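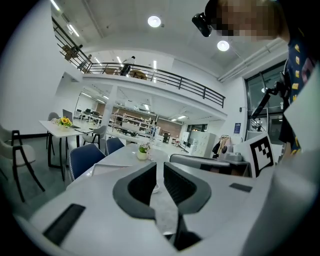 Figure 3. Upper part of the Cliltville hall, with the mezzanine and its railing.

3.2 Storage and circulation on the upper level

The conversion of single-volume halls into shared workplaces usually begins with the question of where goods are to be kept. In the earlier survey of such buildings (Kleinschmidt and Magyar), storage was placed on the ground floor in most cases, and the upper level was reserved for desks. The Cliltville hall departs from this pattern. Cardboard boxes stand near one end of the mezzanine (Figure 3), on the same level that people use for their daily work, and the long black railing with its vertical balusters forms the only edge between this level and the open room. The white walls and the high ceiling allow the upper level to be read from below without difficulty, a quality that occupants mentioned often in the interviews.

The occupants were asked to keep a record of every item carried up or down the stairs during January. The record contains 1,530 entries, of which 800 concern boxes or other packed goods. The remainder are mostly papers, small tools and personal belongings. Tanner has argued that an upper store is used less as time passes, but the Cliltville entries do not show a decline over the month. They do show a marked preference for the morning.

Lighting was assessed separately. The round ceiling lights serve the main volume, while the strip lights above the mezzanine serve the upper level alone. Of the 40 occupants who returned the questionnaire, most considered the upper level well lit for reading labels and less suitable for long periods of desk work. Pfister reports a similar division of opinion at Rirnolley, where the mezzanine is deeper and the storage area is closed off by a partition. The effect of such a partition on noise is considered in Section 3.3.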